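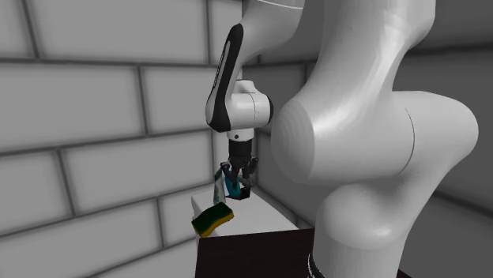
White arm, small white counter.

Went to Flernitz v Candavach last night, first home match I've paid for since April. Some notes on the gate, which the club has been quiet about.

Ground holds a bit more than it used to, but the far stand was shut again. I sat in row 16 and had the row to myself until kick-off.

Ticket plus booking fee is the problem. The fee is charged per seat, so a family of four pays it four times in one order. Salgado do it per order.

Trains are no better. Last one back to Vuston goes before the final whistle if there's any stoppage time. I left on 66 minutes last season for the same reason and missed both goals.
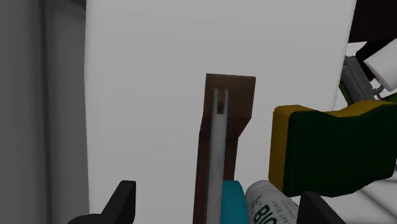
Brown wooden holder with the grey strip.

Football itself was fine. 2-2, and Teodor Tănase was the best player on the pitch for the first half. Went quiet after the break when they moved him out wide.

Half-time queue for tea was over 16 minutes. One hatch open out of two. I gave up and went back to my seat.

A lad behind me was watching a different match on his phone for most of the second half. He'd paid the same as me.

What I'd like to see - one fee per order, both hatches open, and evening kick-offs moved forward so people can get the train. None of it needs a new stand.

Away at Salgado next. I'll probably watch that one at home.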